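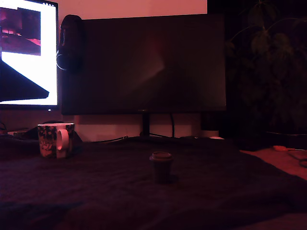
Desk setup under colored light: frequently asked questions

Last updated 25 December 2019

Does red light change how a screen looks?

Yes. A white page looks harsher when the rest of the room is dim and red. Turn the brightness down before you turn the lamp up. If you edit photos, go back to normal white light for that work.

Do I need both monitors on?

No. Many people keep one lit for reading and leave the other off until they need it. A dark glossy panel does pick up reflections, so tilt it slightly if they bother you.

Can I cover the desk with a cloth?

You can. A cloth protects the top and cuts down glare. It will wrinkle, and a mouse does not track well over folds – use a hard pad on top. The Githolm cover is machine washable. Wash it on cold and hang it to dry.

Where should I keep a cup?
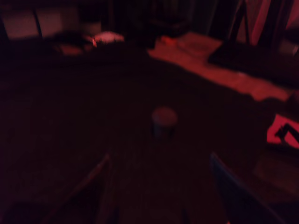 Away from the keyboard and well back from the edge. In low light a dark cup on a dark table is easy to knock over, so pick one with a pale rim or always set it down in the same spot.

Is it okay to hang headphones on the corner of a monitor?

For a light pair, usually yes. Hang them on the screen that is off, and check that the earcup is not pressing on the panel. The Nadell hook clamps to the desk edge and holds up to 2 pairs.

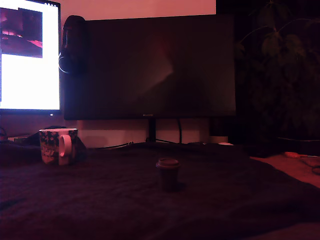 Ifeanyi Danladi writes that he hung his on the screen for roughly two years and ended up with a scuff on the bezel. He has since moved them to a hook under the desk and would tell anyone with a glossy monitor to do the same.

How do I keep the cables in order?

Run them down behind the stand and tie them once at desk height. Leave some slack so the screen can still be turned. Pranar ties come in bags of 100.

Will a plant do well next to the monitors?

It depends on the daylight it gets. A dim red room lamp is not a replacement for a window. Wipe the leaves when you dust the screens. 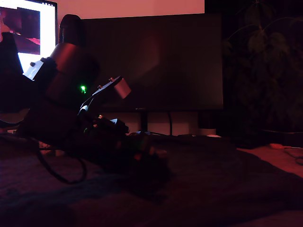

The desk with the red light on.

What color should the wall be?

Any plain light color works. It will take on the tint of the lamp, so try the light in the evening before you repaint. We used Laskowska matte in July and needed a second coat.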